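Counter tips from the February open day at Gastivberg

The demonstration ran in the simulator, with the arm working a kitchen counter. Dilwyn Griffiths ran the Lara bench and took questions afterward. Most of what follows applies to an ordinary kitchen.

Clear a lane before you start. Move anything tall to the back wall, sprays and pump bottles first. The arm plans a path around them, and people mostly don't.

Leave 100 mm between a plate and the next item. Less than that and the fingers have no room to open. A hand in an oven mitt needs the same gap.

Hold slim bottles upright and above the middle of their height. Lower them straight down. Coming in at a slant catches the rim of whatever is underneath.

Slow down for the last 300 mm. The Radwan settings file drops the speed there in 2 steps. Griffiths prefers one step for glass.

Keep plants at the end of the counter. Leaves confuse the Prunus object finder and they get into food.

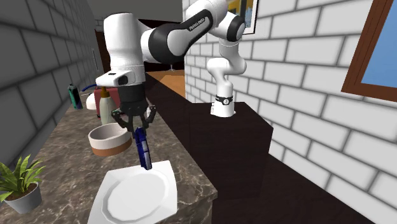
Franka Emika arm in simulation, blue item held upright at the plate.

Wipe spills before moving dishes back. The simulator does not model a greasy counter, so grip values from it should be treated as a starting point only. Settings used on the day are on handout 326, at the front desk until 4 p.m.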